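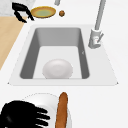
Foltevex kitchen task pack: worth paying for?

Posted in Robots and Automation > Simulation

I run a small shop called Clanholm and we're thinking about a kitchen helper for rental units. Before buying an arm I want to train on simulated kitchens. Foltevex sells a task pack (sink, counter, dishes, food, a hand with fingers) with 3000 recorded runs for 163 dollars a month. The sales page says the skills "carry straight over" to a real counter. I've heard that line before about other products. Has anyone used it on hardware? I don't care how nice the demo reel is.

Putenik

Had it for 8 months. Short version: fine for practice, and don't believe the carry-over line.

What you get is clean. Counters are smooth matte white, light is flat, and a bowl sitting in the sink is about as messy as it gets. My real sink has water, glare, crumbs and a sponge that changes shape. The pack had none of that when I used it. My arm did well in the sim and then pushed a real bowl up against the side of the basin for a whole afternoon.

Things to check during the trial:

Size of objects. A bread loaf and a lime need very different grips. Try both before you look at any score.

Objects in the way. Pick a view where something big blocks part of the sink, like the red ball in this one, with a small orange-brown item half hidden behind it in the basin. Ask support if their success numbers include setups like that. I got a vague reply.

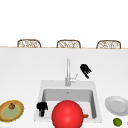 Export. Mine took 2 tries and a support ticket before the files would open in anything else.

Cancellation. It renews by itself. Put a reminder on your phone.

Would I pay again? For one month, maybe, to test my own code. Not for the promise.

Ramanauskas

Depends what robot you have. You didn't say. I think it's good value, the kitchens look great and setup was quick. Haven't tried it on a real arm yet, but I don't see why it wouldn't work.

Clanholm

Thanks Putenik, that's what I was afraid of. No arm yet, so nothing to match it to. I'll take the trial, block the view on purpose and see what the success rate does. If support won't tell me how they count a success I'm keeping my money.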